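I drove out to Flument's open day in January 2026 expecting loud machines and a sales pitch. What I got was coffee, a folding chair and two robot arms being asked to handle cups!

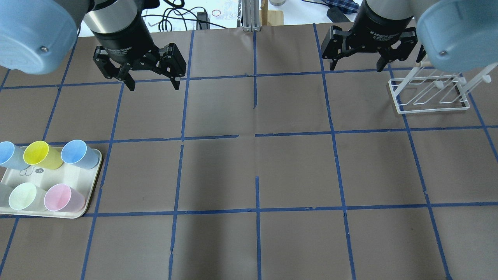
Both grippers open over the taped table, with six cups on the tray and the rack at right.

Gervásio Aguiar, who runs the demos, told me his team gets through 40 rounds on a good day (I'd have quit by lunch). The blue tape is for the people, he said. It lets them call out a square when they're setting up the next try. I liked that. It's painter's tape, same as in my garage, and it wrinkles just the same up close. 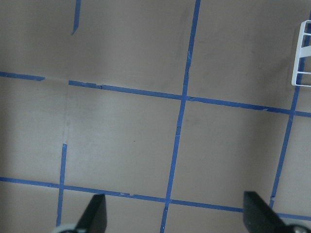

Can I have a go?

Yes, for 2 minutes, and I was terrible at it.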